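# In Defense of the Squeegee

I have lived in 7 apartments and cleaned the bathroom in all of them, which I mention only to establish that I am not a theorist. My opinion is that every bathroom with glass in it should own a squeegee, and that most of the other things we keep under the sink are there to make us feel better.

My friend Heledd Edwards disagrees. Heledd believes in sprays. She has one for glass, one for tile, one for chrome, and a fourth that smells of grapefruit and has never been assigned a duty. Her shower door is cloudy. I have said this to her face, so I can say it to you.

The trouble with spray is that it arrives after the crime. Hard water leaves its minerals behind when the drops dry, and by the time you go looking for the bottle you are no longer cleaning, you are doing geology. A rubber blade takes the water away before it has a chance to settle in and start a family. Top to bottom, overlap the strokes, wipe the edge, hang it up. I can do my whole screen before the mirror clears.

Then there is the matter of the squeegee itself getting dirty, a point Heledd raises with some glee. Yes, it does. Soap scum collects on the blade, and a scummy blade draws long gray stripes down the glass like a bored child with a crayon. So the squeegee goes in the sink now and then. I find this no great burden - it's a bath for a thing that spends its life giving them.
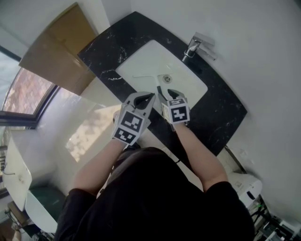
## The marble problem

People who choose black marble for a bathroom counter have my admiration and a little of my pity. It looks wonderful at the showing. After that it keeps a record of every toothbrush you ever shook. Marble also dislikes acid, so the vinegar trick your aunt swears by has to stay well away from it. What it wants is a mild soap, a soft cloth, and to be dried, and a narrow squeegee will do most of the drying if you pull it toward the basin and go gently near the faucet.

My neighbor Tõnu Mägi wipes his down with an old T-shirt and says it comes out the same. He may be right. I'm not ready to discuss it.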